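Posted in June by Muammer Soylu

How many people do I need for Dredik?

Two is enough, and two is how I learned it. Three plays better though, mostly because the bidding gets meaner (in a good way!). I wouldn't go higher than that.

Do I need the Kahsay expansion?

Not at first. It adds 26 cards and a second market row, and new players tend to freeze up when they see it all laid out. Get a few games in, then shuffle it in and don't look back.
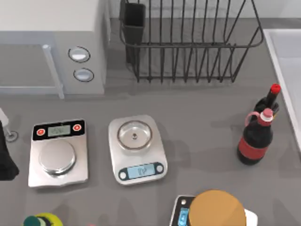
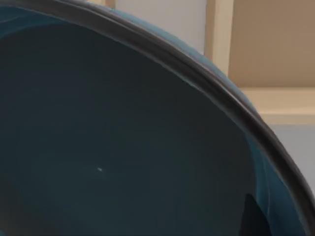 Can I trade on someone else's turn?

Nope, only the active player starts a trade. You can beg, whine and make faces, and at my table that's encouraged, but the offer has to come from them.

What happens if we tie?

Count your leftover Zeken tokens, most wins. If that's tied too, you share it. My brother hates this rule and we play it anyway.

Should I sleeve the cards?

I did, and now the lid won't close. Flato makes a thinner sleeve that I keep meaning to try. If you've used it with this game, leave me a comment and tell me if the box shuts!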